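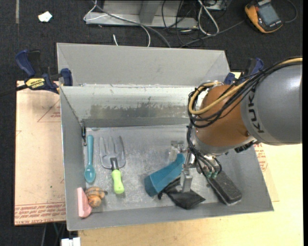
Fig. 1 — Bac en tôle grise, poste 2 : pochette en tissu noir, objet bleu canard et objet noir allongé sur le fond.

Projet Hovley — tri d'objets hétérogènes en bac
Rapport d'avancement au 19 juin 2024
Rédaction : Sachiko Hirano, Stestel

1. État du lot « bacs et contenu »
Le jeu d'objets compte 52 références, dont 19 souples ou déformables. Les pochettes en tissu restent la catégorie la plus difficile à classer : leur contour varie d'une dépose à l'autre et la fiche dimensionnelle n'a qu'une valeur indicative. Les pièces allongées à bouts arrondis sont désormais regroupées sous un code unique.

2. État du bac
Le fond est rayé, avec des traces mates. La paroi arrière présente une longue zone de métal plus sombre et usé. Le remplacement n'est pas demandé à ce stade ; Zundow a chiffré un revêtement intérieur à 649 euros par bac, pose comprise.

3. Essais
200 déposes ont été enregistrées en mai, conformément au plan. Le dépouillement est en cours pour les objets souples — les fiches des objets rigides ont été transmises à Sydorenko.

4. Points ouverts
Décision sur le revêtement : à prendre par le financeur.
Codification des pochettes : proposition jointe en annexe B.
Plateau en bois sous le bac : maintenu jusqu'à la fin du lot.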